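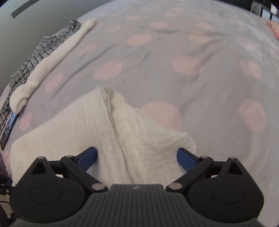 물방울무늬 침대보 위에서 개던 중인 흰 거즈 천.

나는 빨래를 침대 위에서 갠다. 식탁에서 개라는 사람도 있고 바닥에 앉아서 개라는 사람도 있는데, 여러 자리를 써 본 끝에 침대로 돌아왔다. 이 글에서 하려는 말은 두 가지다. 빨래는 침대에서 개는 것이 낫고, 거즈 천은 반듯하게 개려고 애쓸 필요가 없다는 것이다.

먼저 자리 이야기부터 하겠다. 식탁은 높이가 좋다. 허리를 굽히지 않아도 되고 면이 단단해서 셔츠 깃을 누르기에도 편하다. 문제는 저녁이 되면 비워야 한다는 점이다. 우리 집 식탁은 밥도 먹고 아이 숙제도 하는 곳이라, 개다 만 빨래가 의자로 밀려났다가 다음 날까지 거기 있곤 했다. 바닥은 넓지만 무릎이 아프다. 마흔을 넘기고부터는 이불 한 채를 개고 일어나는 데도 시간이 걸린다.

침대도 밤에는 비워야 한다. 그러나 식탁과 달리 침대 위의 빨래는 의자로 옮기기가 싫다. 자려면 어차피 이불을 들춰야 하고, 그러려면 빨래를 서랍까지 가져가야 한다. 나는 이 점 때문에 침대를 고른다. 물론 밀어 두고 자는 날도 있다. 그런 날이 한 달에 두세 번쯤 되는데, 식탁에서 갤 때보다는 훨씬 적다.

푹신한 면이라 모양이 안 잡힌다는 반론을 자주 듣는다. 맞는 말이다. 침대보에 주름이 있으면 그 위에 펼친 옷도 같이 운다. 그래서 다림질이 필요한 셔츠는 나도 침대에서 손대지 않는다. 그러나 집에서 나오는 빨래의 대부분은 수건과 속옷, 잠옷, 아이 옷이다. 이런 것들은 조금 울어도 입고 쓰는 데 지장이 없다.

거즈 천 이야기로 넘어가겠다. 우리 집에는 거즈 천이 많다. 둘째가 태어난 해 2월에 선물로 받은 것부터 쌓이기 시작했고, 지금은 아이가 다 컸는데도 여름 홑이불로, 베개 덮개로, 머리 말릴 때 두르는 천으로 쓴다. 거즈는 빨면 쪼글쪼글해진다. 그 주름이 있어서 살에 덜 붙고 빨리 마른다고 나는 생각한다. 그런데 개는 사람 입장에서는 귀찮은 천이다. 모서리를 맞춰도 금세 어긋나고, 손바닥으로 쓸어도 다시 올라온다. 한쪽을 집어 올리면 가운데가 산처럼 솟고, 그걸 누르면 옆이 벌어진다.

예전에는 이걸 펴 보려고 했다. Lies Vermeulen이라는 사람이 쓴 살림 글을 읽고 따라 한 적이 있다. 천을 네 번 접을 때마다 바깥쪽으로 당기고, 마지막에 무거운 책을 올려 두라는 내용이었다. 해 보니 모양은 나왔다. 책을 치우고 서랍에 넣은 뒤 다음 날 꺼내 보니 처음과 별로 다르지 않았다. 그 글은 보여 주기 위한 선반을 가진 사람에게 맞는 글이었다고 본다. 우리 집 거즈는 문 달린 장에 들어간다.

지금은 이렇게 한다. 긴 쪽을 반으로 접고, 다시 반으로 접고, 서랍 너비에 맞춰 한 번 더 접는다. 모서리는 보지 않는다. 두께만 비슷하면 세워서 꽂을 수 있다. Callico에서 산 칸막이를 서랍에 넣은 뒤로는 세워 둔 것이 쓰러지지도 않는다. 칸막이가 꼭 필요하지는 않고, 신발 상자를 잘라 써도 된다.

수건은 조금 다르다. 수건까지 대충 접으면 장이 금방 찬다. 같은 크기로 접어야 층이 맞고, 층이 맞아야 꺼낼 때 위의 것이 따라 나오지 않는다. 길게 말아 두는 방법도 있는데 나는 욕실 바구니에 넣을 것만 만다. 말아 놓은 수건은 둥글어서 쌓기가 어렵다. 체크무늬 셔츠나 잠옷처럼 무늬가 있는 옷은 그 선을 따라 접으면 되니 오히려 쉽다. 초보에게 빨래 개기를 가르친다면 나는 체크무늬부터 쥐여 줄 것이다.

남편의 친구인 Vicente Zapata는 아예 개지 않는다. 큰 바구니 세 개에 윗옷, 아래옷, 나머지로 나눠 던져 넣고 산다. 혼자 살고 구김이 안 가는 옷만 입으니 그것도 방법이다. 다만 네 식구가 그렇게 하면 아침마다 바구니 앞에서 다툼이 난다. 우리도 한 계절 해 봤고, 양말 때문에 그만뒀다.

반듯하게 개는 일을 깎아내리려는 것은 아니다. 그 일이 즐거운 사람은 계속하면 된다. 내가 못마땅한 것은 모든 천에 같은 기준을 들이대는 태도다. 린넨 식탁보와 거즈 홑이불은 다른 물건이고, 들이는 손도 달라야 한다. 주름이 지라고 짠 천을 펴느라 저녁 시간을 쓰는 것은 아깝다.

오늘도 저녁을 먹고 나서 침대에 빨래를 쏟을 생각이다. 거즈부터 먼저 접고, 수건은 그다음이다. 셔츠는 옷걸이에 걸어 두었다가 주말에 다린다.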